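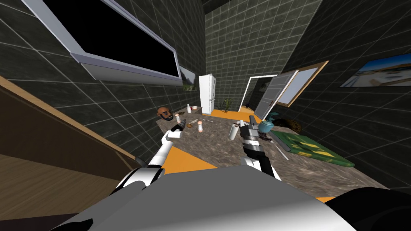 Print this page | E-mail this page

Starting Small: Notes for Week 3

Money in, money out, and the bit in between

Welcome back! Last week we spent most of our time on ideas, and a lot of you left with a page full of them. This week is about cash flow, and I know how that sounds, but I promise it's my favourite session of the whole course. Once you can read a cash flow sheet you start seeing every café and corner shop in town differently.

Bring your calculator or your phone, and a pencil. You will be rubbing things out.

1. Profit and cash are two different animals

A business makes a profit when it sells things for more than they cost to make and sell. A business has cash when there's money in the account on the morning the rent is due. You'd think one would follow from the other. Often it does, but the timing can be wildly out, and plenty of healthy little firms get into trouble in the gap.

We'll use the same company all the way through tonight. Homlow makes beeswax polish and sells it to furniture shops and at weekend markets. It's owned by one person, who works from a rented unit and does her own deliveries. In August she gets her first big order: 200 tins for a shop called Sarnunlow, which pays on 60-day terms.

Wonderful news! And also the moment her troubles start. She has to buy the wax, the oil, the tins and the labels now. Her suppliers want to be paid on delivery. The shop's money won't arrive until October. On paper she is having the best month she's ever had, and in the bank she is sinking.

Exercise A. With the person beside you, write down everything Homlow has to pay for before the shop's payment turns up. Most groups miss fuel. Almost every group misses the owner's own groceries, and yes, those count – if the business can't pay you, the money has to come from somewhere.

2. Building the sheet

Draw a column for each month and two blocks of rows. The top block is cash coming in, the bottom block is cash going out. Put each amount in the month when the money moves, and never mind when the work was done or the invoice was sent. This is the rule people break most, so write it across the top of your page if it helps.

At the foot of each column:

Opening balance
plus cash in
minus cash out
equals closing balance

The closing balance becomes next month's opening balance. That's the whole machine. Everything else is being careful about what goes in it.

Suppose Homlow opens August with $2,000. She spends it down on materials, pays her rent, takes a few small market sales, and closes the month with $97. Is that a disaster? Have a think before we talk it over. It depends entirely on what September has to pay for, and September's column is the one she should have filled in before she said yes to the order. 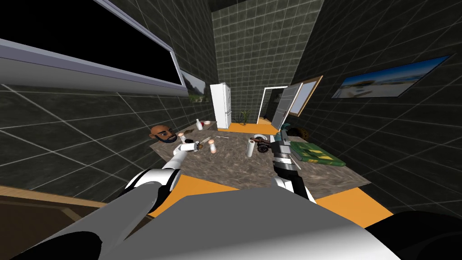

Exercise B. Fill in September for Homlow using the figures on your yellow sheet. If your closing balance goes below zero, put a circle around it and keep going. A circle on paper is a cheap thing to have. You've found the problem while there's still time to ring somebody.

3. Closing the gap

So what can she do? In past groups we've had some terrific answers to this one. The common ones:

– Ask the shop for a deposit. New owners are shy about this and they needn't be. Larger buyers get asked all the time.

– Ask for shorter terms. Thirty days would bring the money in a month earlier and might save the whole plan.

– Split the order into two deliveries, with an invoice for each.

– Talk to the suppliers. A supplier you've paid promptly for a year may well give you an account. One you met last Thursday's equivalent of yesterday probably won't.

– Arrange an overdraft before it's needed. Banks are far more relaxed when you come in early with a tidy sheet.

– Say no, or say "not yet". It hurts, but it belongs on the list.

Compare Homlow with Nartey, the bicycle repair business from the week 1 handout. Nartey's customers pay when they pick up the bike, so the cash arrives on the day. The profit on each job is modest, yet the owner sleeps beautifully. Neither business is better. They need different amounts of cushion, and I'd love you to work out which one your own idea looks like.

4. For next week

Make a six-month sheet for your own idea. Guess where you must, but write the guesses in pencil and mark them with a G. Then do it again with every sale landing one month late, and see what happens to the bottom row.

Read chapter 4 of the Urna workbook up to the part on sales tax. We'll do tax together – it's much less grim in company.

If your idea has changed since last week, good. Start a fresh sheet and keep the old one in your folder.

Notes updated December 21, 2025

Print this page | E-mail this page

Search course notes Enter keyword Go

Get our monthly newsletter. Enter your e-mail address to subscribe. You can unsubscribe at any time.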